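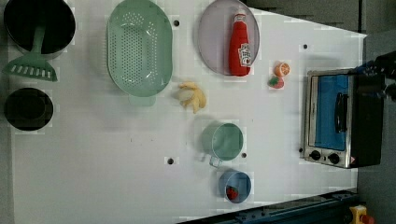
Samuele Gatti says you can tell if a kitchen kit is any good by how annoyed you are with it after the first afternoon, and by that test the **Jamement** does very well. I've been annoyed with it since August and I still wouldn't give it up.

The Jamement is a tabletop play-kitchen kit for robot arms, sold by Flellomton out of Sendham. You get the white table and a box of toy cookware and toy food, plus a set of written tasks, and you bring your own arm (or rent one through the same shop, more on that further down). People use it to teach an arm simple chores, to compare two ways of teaching, or just to show visitors something friendlier than a bin of metal blocks. I keep this article up to date for our local robotics pages, and I own one of these kits, so please read it with that in mind.

## Name

The company pronounces it JAM-uh-ment. I said it the French way for weeks and got no correction from the support desk, which was kind of them. Older order forms call the same kit the "Kitchen Jam," and you'll still see that name on used listings. If the listing says "Kitchen Jam, early," ask for a photo of the table before you pay. The early tables came in two halves with a seam down the middle, and small toys catch on it.

## Background

Flellomton started out making display counters for stores, and you can sort of tell. The table is the nicest part of the whole thing. The story I was given when I picked mine up in Sendham is that a customer wanted a counter for a trade show with an arm on it, then wanted something for the arm to do, and somebody went out to the nearest toy store and came back with a bag of pretend groceries. The show went well enough that they got orders for the bag.

The first kits shipped with whatever toys were in stock that month. This drove buyers nuts! Two people with the "same" kit could have a different banana, and their results meant nothing next to each other. The toys are now fixed, and a replacement for anything in the box should match what you lost.

## What's in the kit

My table has a smooth matte top, and it bolts down to a metal rail. There are small holes in the top for fixtures. Most of mine sit empty, and they've never swallowed a toy, though I did lose a screw down one.

The toys come in a few loose groups:

- **Cookware.** Black pots, a mint-green colander and a matching spatula. The colander is the big one and it gets used in more tasks than anything else.
- **Things to drink from and eat off.** A green mug, a round plate, and some small blue pieces that all do the same job as far as an arm is concerned.
- **Food.** A banana with its peel open, an orange piece, strawberries, a red ketchup bottle. The strawberries are small. Order spares.
- **The oven.** A toy toaster oven with a blue window, a long handle across the door, and knobs on the front.

The arm, the gripper and the emergency stop are not part of the base kit. I'd put the stop at the top of your shopping list, and I'd mount it where you can slap it without leaning over the table. Mine sits down at the corner by the rail.

The task book is printed, spiral bound, and has 23 tasks in it. It's pitched at people who already know how to run their arm. You won't find wiring help in there, or anything on software. What you do find is a plain sentence for each task ("put the strawberry in the mug"), a starting layout, and a rule for what counts as done. I like those rules a lot. They settle arguments. A banana hanging half out of the colander counts as in, for example, as long as it isn't touching the table.

## Setting it up

The manual says to allow 6 hours. I took a weekend, but I also painted the wall, so don't go by me. Fasten the rail first, then the top, then the arm mount. Leave the toys in the box until the arm has gone through its whole range with nothing in the way.

Give some thought to where the oven goes. It's the biggest object on the table by a long way and it's tall, and anything tucked close to it gets hard to reach. I keep mine at the right, turned sideways so the door faces the middle. That leaves the arm room to swing in from the door side and keeps the rest of the top open for the small stuff. Cables are the other thing. Clip them to the table well away from the food. A loose cable will drag a strawberry clean across the top and you'll blame the software for an hour.

## Tasks

The book sorts its tasks into easy, middling and hard, and I mostly agree with the sorting.

Easy tasks are single moves of one object. Pick up the mug, set it down by the plate. An arm with a plain two-finger gripper gets these on day one if the person driving has done it before.

The middling ones are about putting things into other things. This is where the small blue pieces come in, and where I think the kit earns its price. A strawberry into a pot is nothing, since the pot is wide and deep. The same strawberry into a little blue dish is a different animal. Come down too low and you tip the dish, let go too high and the berry bounces. I've sat through whole evenings of this one and I can report that it stays weirdly gripping. The view from overhead doesn't help much either once the arm is reaching down in the middle of things, with so much of the table hidden behind it. If you can spare a second camera, put it off to one side.

Hard tasks are the ones with the oven door, and the chained ones, where the arm has to open up, put food in and close up again as one run. The door handle is a long bar, which sounds easy to grab and is, but then you have to follow the swing of the door without letting the fingers slip. Samuele Gatti does it by hooking the handle with one finger and pulling. The rules allow it. I think it looks sloppy — he thinks I'm jealous.
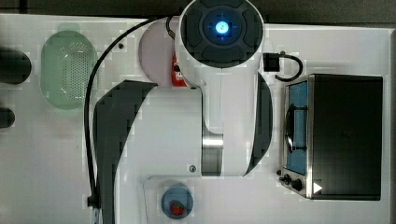 ## The rental and scoring service

Flellomton also runs a service called Sriwong, and the two get mixed up all the time, so to be clear: Jamement is the kit and Sriwong is the paid plan that goes with it. You can have either one alone, though I'm not sure why you'd want Sriwong without a table.

The plan does a couple of things. It rents you an arm, with the mount already drilled to suit the table. It also takes in your recorded runs and sends back a score sheet, marked by a person against the task book. The cheapest level covers 2,000 runs. That sounds like plenty until you let a few eager teenagers loose on the controls for a month. Runs don't carry over to the next term, a thing I grumbled about in writing and got a polite no.

My score sheets have come back in 9 days every time, which is slow if you're in the middle of something and fine if you aren't. The notes in the margin are the good part. One of mine just read "let go sooner," and they were right.

## What owners think of it

Opinions in our group are mixed, mostly friendly. The usual praise goes to the table (flat, steady, wipes down with a damp cloth) and to the task book. New drivers like that the objects are things they know. Tell somebody to put the orange on the plate and they're off, no chart needed.

The complaints are pretty steady too:

1. The toys are light. A real mug stays put when you nudge it and this one skates off. Some owners put a dab of putty under the mug and the dishes, but then your runs can't be scored.
2. The black pots are hard on cameras. Looking straight down, the inside is one dark patch, and it can be tough to tell if the berry went in.
3. The white top throws glare under a bright lamp. Soft light from the side works better. I hung a bedsheet over my lamp frame for a while and I'm not proud of it.
4. No storage. The kit comes in a plain box with no dividers, and repacking is a chore.

I'd add one of my own, that the book could use more tasks for the spatula. It's in a grand total of two, and in both you're only moving it out of the pot.

## Buying used

Used kits turn up fairly often, usually from schools that bought one for a term. Check that the oven door closes all the way and that the handle doesn't wobble at the ends. Check the colander for cracks near the rim. Missing fruit is no big deal, replacements are cheap, but a missing task book is a pain, and Flellomton will only sell you a new one if you can give them the number stamped under the table. On mine it's underneath at the back left, and you'll want a flashlight.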